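Flovora cell: recalibrating after the table move

The second table went in at the start of October, and the pick offsets went bad the same afternoon. Grasps that had been landing within a couple of millimeters were landing long, always in the same direction. Pepper picks suffered most, strawberry picks least. These are my notes on getting the cell back in order, mainly so I can find them next time.

Things I checked first and should have checked second: the fingers, the wrist bolts, the tool center point. All fine. I ran the four-point tool check twice and got the same answer both times. Lertchai Chaimongkol had been over the wrist bolts with a torque wrench the week before and his paint marks still lined up.

What had moved was the main table. Sliding the second one in alongside had nudged it by 2 mm at the far end and close to nothing at the near end, so the error was a small rotation and grew with distance from the arm base. A plain offset in software hides that in one spot and makes it worse in another. I know this from having tried it.

The procedure I ended up with:

Lock the table feet before measuring anything. Ours had been sitting on their leveling pads with the jam nuts loose.

Level the table with the arm parked. Check again with the arm at full reach, as our floor gives a little.

Touch off the three scribed points with the pointer tool, slowest jog speed, approaching from above every time. Approaching from the side loads the pointer and the reading drifts.

Enter the new work frame under a new name. Keep the old one. Wiroj Phetsri overwrote a good frame on the Gerneck cell last year and lost a morning to it.

Redo the camera-to-table step last. It depends on everything before it.

With the new frame loaded I put three of the toy food pieces out near the middle of the table and jogged the gripper in at reduced speed before running any cycles. 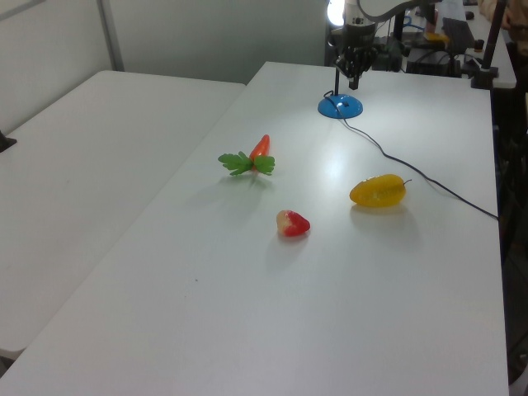 Carrot, strawberry and pepper on the main table, second table to the left.

The carrot is the useful one for checking rotation. It has an obvious long axis, so a bad angle shows up right away in how the fingers straddle it. The strawberry tells you very little, being nearly round from above.

Cables are the other item on my list. Anything that crosses the table and hangs over the side can be snagged by a sleeve, and a snag at the base of a stand is enough to undo the camera step. I am fitting adhesive clips from Nilsuwan and will see how the glue holds on a matte top.

After the fix I let it run 1,000 cycles on the mixed set. It missed 63, against more than double that before. Most of the misses are peppers picked too close to the stem end, and that is a grasp planning problem that Manee Sitthichai is looking at. I have left it alone.

Still to do: replace the jam nuts with nylon insert ones, write the frame name on the controller door, and find out who has the other pointer tool.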